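Dec 22, 2023 — Jodholm

Kuno hand-held gripper method gets its first full results

We've got news, and I'm going to tell it in my own words because the formal version put two of my colleagues to sleep. Kuno, our small project at the Masri workshop in Jodholm, has finished its first proper study of teaching a robot to handle thin, bendy plastic parts using nothing more than a gripper you hold in your hand.

I've wanted to write this one since March! Back then we had a pile of printed parts, a lot of opinions and a policy that dropped nearly everything we gave it.

The idea is simple enough to say out loud. A person picks up the gripper, does the job with it, and the camera on the gripper records what the fingers are up to. We train on those recordings and run the result on a robot arm wearing the same fingers. No arm is needed while you're collecting, so you can do it at a kitchen table (I have, more than once, and there are still plastic ties in the cutlery drawer).

For this study we collected 519 demonstrations from seven people, most of whom had never held the thing before. The task was to pick up one narrow strip from a small group of them and move it to a tray. It sounds dull, but strips slide, twist and hide behind each other, and a grip that's slightly off-centre tends to send them spinning.

What we changed was how we picked the training clips. We used to feed in everything. Now we score each clip on the moment the fingers close, and give more weight to the ones where the person slowed down and lined up first. We call the scoring step Skukum, and it's a short bit of code that runs on an ordinary laptop.

With every clip treated equally, the arm managed 38 per cent of its picks in our tests. With Skukum scoring switched on it reached about 70 per cent, using the same recordings and the same arm. I made the team run it all again before I'd believe it — they did, grumbling, and the number held.
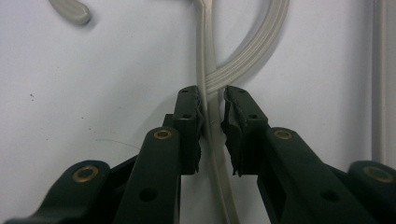 The Kuno gripper with a pale grey plastic strip between its padded fingers, and a ribbed band of the same plastic just behind.

It still has trouble. Overlapping strips are the worst of it, and very glossy ones under a desk lamp aren't much better. We also haven't tried anything soft like string or ribbon, so please don't read this as a claim that we've sorted those.

The recordings, the scoring code and the print files for the fingers will go up on the Kuno project page in March, along with a longer write-up that has all the tables in it. If you'd like to try the gripper yourself, or you have an awkward thin part you'd love to see us struggle with, drop us a line through the Masri workshop's contact form. We read everything, though replies will be slow over the holidays.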